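Exhibitor stand walk-round: Hall 2, June show
Comments by Seon-mi Woo, floor safety

Thank you all for being so patient this morning. I know a clipboard is the last thing you want to see when you're still unrolling carpet, and I was offered more coffee than I could drink.

Aisles clear to full width: OK. Ralon had a pallet sticking out at 169, moved while I stood there.

Fire exits and signs: OK, though the banner at Mok hangs a little low over the east door. Please raise it before opening.

Extension cords: Needs work. Fudis has one plugged into another behind the back wall. I've left a single long one at the desk with your name on it – just come and get it.

Tables and counters steady, no sharp corners at child height: OK.
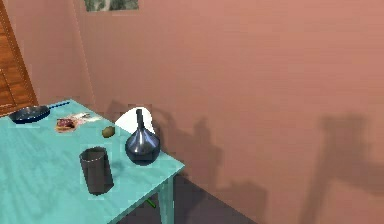
Teal table with pan, blue handle toward the right.

Cooking demos: Ikow has its permit, and the extinguisher is tagged and within reach. Up to 4 people behind the counter at once, please, and that includes the cousin who's only helping with the bags.

Overhead signs: OK. Riggers signed off on every one, including the big round one we all worried about last year.

Small items left out overnight: Please lock them away or take them with you. The hall is closed but the cleaners do come through,

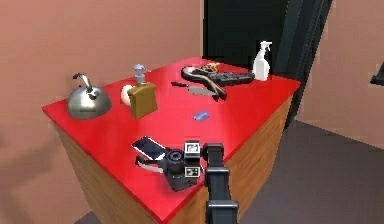

and the overnight guard has the whole building to walk, so he can't stand by any one stand for long. Lockers are by the loading dock, and the desk has keys until 6 p.m.

Still open: the cord at Fudis and the banner at Mok. I'll come by again before doors. If you need me sooner, dial 1512 from any hall phone.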